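Can any machine tidy a bed full of stuff yet?

Posted in Home Gadgets

My spare bed has turned into a dumping ground and I'm fed up with it. Clothes in piles, boxes, snack packets, soft toys, all sat on top of a nice red flowery quilt. I've got a robot vacuum and love it, so is there anything that'll do this sort of job? Happy to save up! 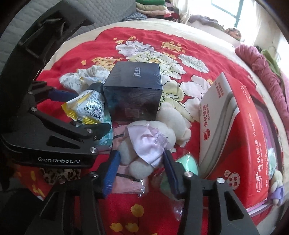
Could a home robot sort clothes from rubbish on its own?

In a lab, with a person standing by, some can manage a fair bit of it. Soft things are the hard part, as a jumper never lands the same shape twice and a crumpled packet can look a lot like a crumpled cloth. I wouldn't buy one for that job this year.

Amândio Coelho

I fix packing machines for a living (small firm, Ollside) and ours will pick up the same carton all day long, lovely to watch. Put a carton in on a slant and it stops and beeps at me. Your bed would finish it off! Get two big tubs, one for keeping and one for the charity shop, and give it 20 minutes on a Friday night.

Clodum86

my vacuum ate a sock in December so no

Morais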